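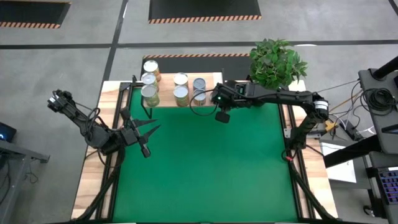
Cans on the back edge of the table, green mat in front.

Minutes, Gusdale Relief Teachers' Group, September 2, 2021

2 min read

Yayra Quartey here, taking notes again, so please forgive the bits where I was also talking. We got going a little late while people found the link.

Last minutes: accepted, with one fix. I'd written that the pay claim went in to the regional office, and it only went to the Tuominen branch. My mistake, sorry!

Contracts. This took most of the night. Our count is now 2,136 relief teachers in the region on term-by-term contracts, and 19 of our own members still haven't had theirs renewed for this term, even though they're in front of classes every day. The regional office's letter says renewals will be "finalised in due course", the same words we got last time (I went back and checked). A few people wanted to stop work straight away. I said I'd sooner see us ask for a meeting first, and after a fair bit of back and forth that's what we voted for. If there's no date offered within 30 days, we rally outside the regional office in November.

Petition. We passed 2,000 signatures, which I'm thrilled about! Paper copies from the Vesitz schools still have to be added. Whoever has the ones from the primary school, please drop them at my place.

Back pay. Two members have been paid at the old rate since the new one came in. I'm helping them write to payroll, and if your payslip looks off too, send me a copy with your bank details blacked out.

Stillix. The new relief booking system came up, loudly. Bookings vanish overnight, and one member drove to Tuominen for a day's work that had been cancelled without a message. We agreed to keep a log of every dropped booking, with the date, school and any screenshots, and I'll bring it to the meeting with the office if we get one.

Rally planning. Left until we hear back, except that we do need to ask the council about using the footpath. I've put my hand up for that. Banners from last time are in my garage and one has a tear in it.

Other business: a question about whether casual days count towards long service leave. I didn't know the answer and said so. Will chase it up.

Next meeting same place, same time, date to come by email.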